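4.3 Recovering gripper trajectories near glass

The demonstrations used to train the wiping policy come from hand-held grippers, each carrying a cube with a different square marker on every visible face. A head camera observes both cubes, and the trajectory of each gripper is recovered by detecting the marker corners, solving for the cube pose, and smoothing the result over time. On tabletop tasks this pipeline, which we call Tulard, needed little attention. Window cleaning broke it in several ways, and most of the software work reported in this section went into fixing them.

The first difficulty is the lens. The wide-angle view keeps both hands visible during a long stroke, but a cube near the top of the image is strongly distorted. Our original code undistorted the whole image before detection. This smeared the outer markers and produced corner positions that were several pixels off. We now detect corners in the raw image and undistort only the corner coordinates. The change is small and it removed most of the drift we had seen at the ends of vertical strokes.

The second difficulty is pose ambiguity. When only one face of a cube is visible and it is nearly parallel to the image plane, two orientations explain the four corners almost equally well, and the solver can jump between them from one image to the next. Tulard keeps both candidates and carries them forward. A candidate is dropped when it disagrees with the motion model for long enough, or when a second face comes into view and settles the matter. If neither happens within 52 images, the segment is marked as unresolved and left out of training.

The third is contact. A policy that wipes glass has to know where the glass is, and frosted panes give the depth estimator almost nothing to work with. We do not try to reconstruct the pane. The blade tip is a fixed offset from the cube, measured once per tool, so the set of tip positions during a stroke lies close to a plane. Tulard fits this plane robustly for each pane and stores it with the demonstration. At run time the controller uses the plane as a soft constraint: motion along it follows the policy output directly, and motion normal to it is governed by a compliance term with a fixed target force.

Figure 6 shows a demonstration in which the right gripper holds a squeegee blade against the glass while the left holds a scoop-shaped tool. The two tools have separate offsets, and the marker identities on the cubes tell the software which offset to apply.

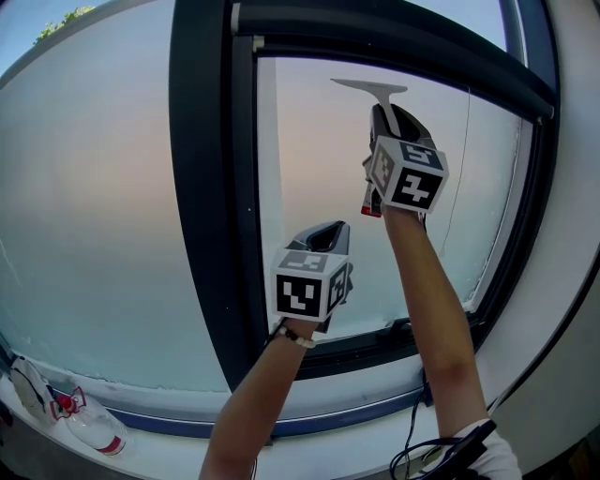 Figure 6. Two-handed window demonstration. The squeegee blade is pressed flat against the inner pane, with a marker cube on each gripper.

Danai Alexiou objected to the plane fit when an early version of this section was circulated, arguing that a single plane per pane hides calibration error, as any mistake in the blade offset is absorbed into the fitted plane and comes back as a force error when the tool is changed. We think the objection is correct. A partial answer is to fit the plane and the offset jointly whenever a pane has been wiped at two or more blade angles, and the released version of Tulard does this. For panes wiped at one angle only, the offset cannot be separated from the plane and we fall back on the measured value.

We collected 1,073 strokes at the Altville and Mottram sites. Of these, 193 were rejected by the filter — most of them for unresolved orientation, the rest for gaps in cube visibility too long to interpolate. We inspected 100 of the rejected strokes by hand. Many would have been usable with a manual choice between the two orientation candidates, so the filter is stricter than it needs to be. We left it as it is. Earlier training runs with a looser threshold gave policies that twisted the blade at the start of a stroke, and we did not want to relabel data by hand at each new site.

Smoothing is done last. We use a fixed-lag smoother over position and orientation, with the lag set shorter during contact so that the reversal at the end of a stroke is not rounded off.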